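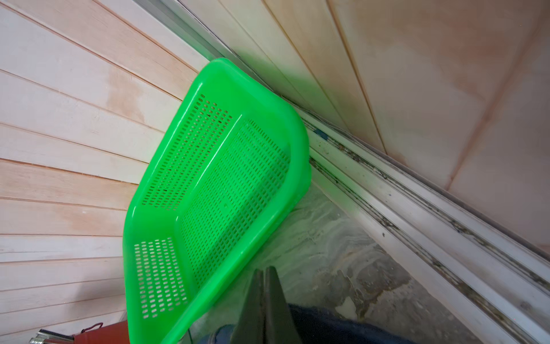
Ticket 3000
Betreff: Gefaltete Jeans springen im Korb auf, Stapel kippt
Standort: Mollville, Falttisch 4
Gemeldet von: Mahsa Hosseinzadeh
Eröffnet: 14. September 2026
Priorität: normal
Status: gelöst, Nachkontrolle offen

Fehlerbeschreibung
Jeans werden auf dem Tisch nach Faltkarte Omurau gefaltet und anschließend in den grünen Kunststoffkorb gelegt. Beim Ablegen öffnet sich die letzte Lage. Das Paket wird dadurch höher als vorgesehen, der Stapel neigt sich zur Korbwand und kippt. T-Shirts und Handtücher sind nicht betroffen. Der Fehler tritt bei festem Denim immer auf, bei Stretchware gelegentlich.

Umgebung
Arbeitsfläche mit Marmormuster, grau-weiß. Rückseitig und seitlich Holzplanken. Korb flach, rechteckig, gelocht, mit abgerundeten Ecken. Auf der Fläche steht außerdem ein roter Stiftehalter mit Bleistiften. Faltkarte Omurau, Ausgabe März, vorgesehene Paketbreite 400 mm.

Bereits geprüft durch Meldende
Korb ausgetauscht, ohne Änderung.
Jeans vor dem Falten glattgestrichen, leichte Verbesserung.
Weniger Teile pro Korb, Stapel kippt später, Paket springt trotzdem auf.

Eintrag 1, Support
Bitte die Faltreihenfolge so notieren, wie sie tatsächlich ausgeführt wird, mit Lage des Bundes bei jedem Schritt. Zusätzlich die Innenmaße des Korbs am Boden messen. Der Rand ist breiter als der Boden und eignet sich nicht als Bezugsmaß.

Eintrag 2, M. Hosseinzadeh
Reihenfolge: Hose längs auf halbe Breite, Schrittspitze eingeschlagen, Beine einmal zum Bund, danach noch einmal. Der Bund liegt am Ende außen und oben. Das Paket wird mit dem Bund voran eingelegt. Bodenmaß des Korbs ist kleiner als die Paketbreite, das Paket steht an beiden Schmalseiten an.

Eintrag 3, Support
Damit liegen zwei Ursachen vor, die getrennt behandelt werden.

Ursache A: Paketbreite. Die Vorgabe der Faltkarte bezieht sich auf die Regalfächer in Zisville und wurde für Mollville ungeprüft übernommen. Im Korb wird das Paket gestaucht und drückt sich nach oben auf.

Ursache B: Lage des Bundes. Der Bund ist mehrlagig und steifer als der übrige Stoff. Liegt er als letzte Lage oben, hält ihn nichts unten. Bei Hosen mit aufgenähtem Etikett am hinteren Bund kommt eine weitere Lage hinzu, der Knick darf deshalb nicht durch das Etikett laufen.
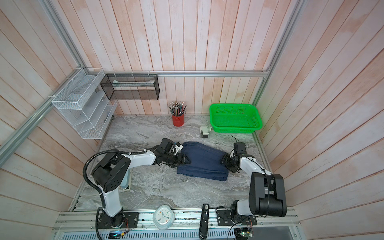 Muss der Korb während des Faltens von der Arbeitsfläche genommen werden?

Er kann hinten an der Wand stehen bleiben, solange davor genug Platz ist, um die Hose in voller Länge auszulegen. Reicht der Platz nicht, kommt der Korb herunter, bis das Paket fertig ist.

Eintrag 4, Support
Geänderte Reihenfolge zur Erprobung, gültig für Denim ohne Stretchanteil:

Hose mit der Rückseite nach oben auslegen, Bund gerade ziehen, Taschenbeutel flachdrücken.
Längs auf halbe Breite legen, Gesäßtaschen nach außen.
Schrittspitze einschlagen, bis die Kante gerade läuft.
Beine bis kurz unter den Bund führen. Der Bund bleibt frei.
Den Bund als Erstes umschlagen, danach das Paket darüber schließen.
An beiden Enden fassen und mit der Faltkante nach unten einlegen.

Der Knick am Bund verläuft neben dem Etikett. Sitzt das Etikett mittig, wird die Längsfaltung um eine Etikettbreite versetzt - das Paket ist dann etwas unsymmetrisch, was im Korb keine Rolle spielt.

Eintrag 5, M. Hosseinzadeh
Mit 4 Hosen erprobt. Drei Pakete bleiben geschlossen. Beim vierten öffnet sich der Bund auf einer Seite. Es handelt sich um ein Modell mit Kontraststeppung und großem Etikett. Die Oberkante des Bundes rollt sich nach außen, die Innenseite wird sichtbar.
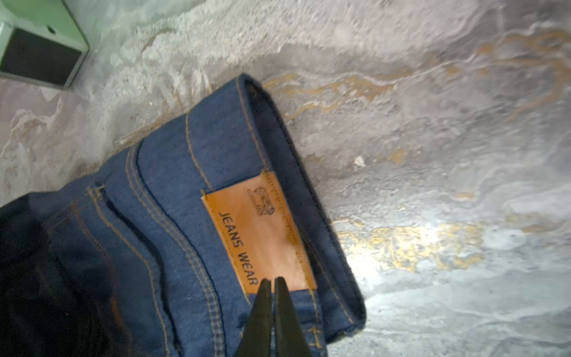 Nach dem Flachstreichen von innen nach außen bleibt die Kante besser liegen, der Vorgang muss aber vor der Längsfaltung erfolgen. Danach ist der Bund doppelt und lässt sich nicht mehr richten. Das vierte Paket so wiederholt, bleibt geschlossen.

Eintrag 6, Support
Übernommen. Das Flachstreichen des Bundes wird als eigener Schritt vor die Längsfaltung gesetzt. Für Ursache A erhält Mollville eine eigene Paketbreite nach Bodenmaß des Korbs. Zisville bleibt bei der bisherigen Vorgabe. Die Karte wird von Bahrami neu gedruckt, bis dahin gilt der handschriftliche Zusatz am Tisch.

Eintrag 7, M. Hosseinzadeh
Zusatz hängt. Frage zu Stretchjeans: alte oder neue Reihenfolge?

Eintrag 8, Support
Neue Reihenfolge, der Versatz am Etikett kann entfallen. Bitte bei der Nachkontrolle einen vollen Korb Denim prüfen und Abweichungen mit Modell und Lage des Etiketts hier eintragen. Das Ticket bleibt bis dahin in der Nachkontrolle.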